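**Student council president suspended two weeks before elections. Thoughts?**

**quadrangle_pete**

For those who haven't seen it, the Robichaud College student council president got a suspension letter on Sunday, signed by the dean of students. The letter says he "obstructed college business" during the sit-in at the housing office. He has been locked out of his campus email and can't enter any building except his own dorm. No hearing date was given.

The council put out a statement the same night. They want a hearing date or the suspension lifted, and if they get neither they say they will stop sending members to the joint fees board.

I was at the sit-in for most of the afternoon. I don't think he obstructed anything. The office stayed open and people were walking in and out with their forms. I'd like to hear from anyone who saw it differently.

**lowell_b**

I saw it differently. I work at the front desk in that building. The office was open in the sense that the door was open. Two students left without handing in their forms because they didn't want to walk past 70 people sitting on the floor. I like the guy and I voted for him, but there was obstruction.

**quadrangle_pete**

Fair enough. Did he tell anyone to block the desk, though? The letter makes it sound like he ran the whole thing.

**lowell_b**

Not that I heard. He had the megaphone for part of it. Someone else had it the rest of the time.

**tansy44**

The handbook says interim suspension is for "immediate risk to persons or property." I have it open right now, section on conduct, second page. Sitting on a floor isn't that. If they want to charge him with obstruction they can charge him and hold a hearing like they would for anyone else. You don't get to skip to the penalty.

**mr_fennimore**

You're leaving out the next line, which lets the dean suspend for "serious disruption." It's vague and it should be rewritten, but it's in there and the council approved the handbook last year. Including him.

**tansy44**

It also says the student must be told of a hearing date in the same letter. Was he?

**mr_fennimore**

No, and on that point I agree with you. The letter is defective. I don't agree that it makes the whole thing illegal.

**oakhall_resident**

Can someone explain what the sit-in was about? I live off campus now and only heard there was one.

**quadrangle_pete**

The college handed housing applications over to Kalilon, an outside company. Anyone who applied through the old form was told to apply again and pay the deposit again. Refunds for the first deposit were promised in December and many of us are still waiting. The council wrote to the housing office twice and got an automatic reply both times.

**oakhall_resident**

Thanks. I paid twice too. I assumed it was my mistake.

**tansy44**

It wasn't. Send your receipts to the council. They are keeping a list.

**hedgerow**

The campus paper has a piece up on it. The link kept timing out for me this morning so I'm pasting the whole thing, byline and all.

> **Council Gives Dean Until Noon to Set Hearing**
>
> The Robichaud student council voted Monday evening to withdraw from the joint fees board unless the college sets a hearing for its suspended president.

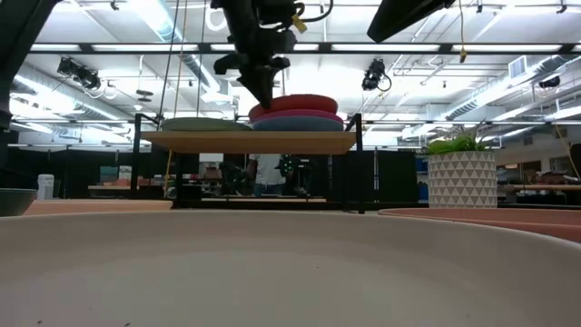 > *By Garnet MacLeod, Staff Writer*
>
> The vote followed 45 minutes of debate in the Stilovora Room. Several members argued that leaving the board would cost students their only say on next year's activity fee. Others said the seats mean little if officers can be removed without a hearing.
>
> The dean's office confirmed that an interim suspension is in effect and declined to discuss the case, citing student privacy. It did not say when a hearing would be held.
>
> The council's vice president will chair meetings for now. She told members that the election will go ahead as planned and that the suspended president's name will stay on the ballot until the election rules say otherwise.

**lowell_b**

Thanks for pasting it. The link is down for me too.

**mr_fennimore**

Walking out of the fees board is a bad idea. The board meets with or without us. Last time the student seats were empty, the transport fee went up and we found out from the bill. Stay on the board and fight the suspension separately.

**tansy44**

And what leverage do they have otherwise? A petition? They already wrote letters about the deposits. The fees board can't claim student approval if there are no students on it. The college cares about that when it reports to the trustees.

**mr_fennimore**

It will report that students were invited and chose not to attend.

**ravach_house_rep**

I'm on the council, representing Ravach House, and I voted against the walkout. I'll give my reasons here because people in my building have been asking. I think the suspension is wrong and I signed the statement. But I was elected mainly on fees. I can't go back to my residents and tell them I gave up the seat over something that may be settled at a hearing next week.

The vote was closer than I expected. Nobody shouted. I've seen some posts elsewhere saying it was a brawl and that's false.

**quadrangle_pete**

Appreciate you posting. Is there any talk of him getting an advisor for the hearing?

**ravach_house_rep**

Yes. He is allowed one under the handbook and a law lecturer has offered. I won't name the person until it's confirmed.

**oakhall_resident**

Does being suspended stop him from running?

**mr_fennimore**

The rules say candidates must be "enrolled and in good standing." He is enrolled. Whether an interim suspension counts against good standing is up to the election panel, and as far as I can find they haven't ruled on it before.

**tansy44**

It shouldn't count. Otherwise the dean can take anyone off the ballot by mailing a letter.

**lowell_b**

That's the part that bothers me as well. I still think he should have kept the aisle clear, and I'd say so at the hearing if they called me. But the voters should decide whether it matters.

**hedgerow**

The council page has been updated. The dean's office has asked to meet the vice president this afternoon. It doesn't say what the meeting is for. The council office is open until six if anyone wants to drop off deposit receipts, and you need to bring the bank record as well as the email.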